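From: Seija Pelkonen
To: robotics-club list
Date: December 1, 2021
Subject: Re: Kitchen task for February

Kam-wah Yen wrote:
> We ran 269 simulated episodes in the kitchen world
> and the policy is looking good. I'd like to skip
> bench time and go straight to the Flarno arm for
> the February demo.

Looking good by whose measure? I read the log and saw a success rate with no definition of success. Does touching the object count? I'd also like to know how many of those runs used a new starting pose — I found 11 poses in the config.

I stepped through the wrist view last night. Fingers open, nothing in them, and the room turned on its side. 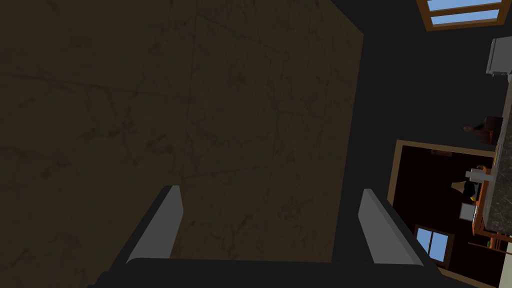
Wrist view in sim, gripper open, dark veined surface behind the fingers.

Maybe that pose is fine. I don't see how the log would tell us if it weren't. Please post the scoring script before we book the arm.

Seija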